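# Bado hand-held grippers, cable strain relief kit (Mk 3)

If you've bought a pair of Bado grippers from us, please read this one before you add anything to the cart. 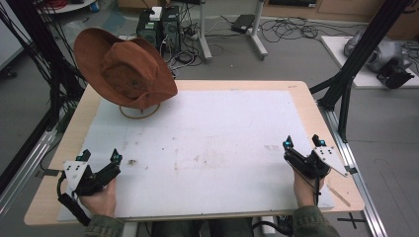 Back in November I started getting emails about the left-hand unit dropping out mid-recording. The fingers would still squeeze fine, but the position reading froze and the log kept happily writing the same number over and over. Palesa Venter at Drorkel sent me a whole afternoon of data with 201 dead stretches in it (sorry again, Palesa!).

I blamed the firmware for weeks. Wrong! The fault was in the cable, right where it leaves the body. If it hangs straight down and you twist your wrist a lot, the inner conductor fatigues and goes intermittent – and hats, bags and anything else floppy have you twisting your wrists all day long.

The Mk 3 kit fixes it with a longer boot and a clamp that screws to the body. Noboru Wada ran a pair on our bench in Bosthorpe for 788 cycles of his nastiest wrist roll and didn't get a single freeze.

**In the bag**

- 2 moulded boots, left and right
- 2 clamps with screws
- 1 hex key

**Price:** $25, or free if your grippers shipped before 2021-03-25. Email me the serial number and I'll post it out.

**One safety thing:** if your grippers are driving a live arm, stop using them until the kit's on. A frozen reading means the arm holds its last grip, even when you've let go. Keep the e-stop within reach and your fingers well clear.

Doesn't fit the older Eichhorn bodies, I'm afraid – the screw holes are in a different spot.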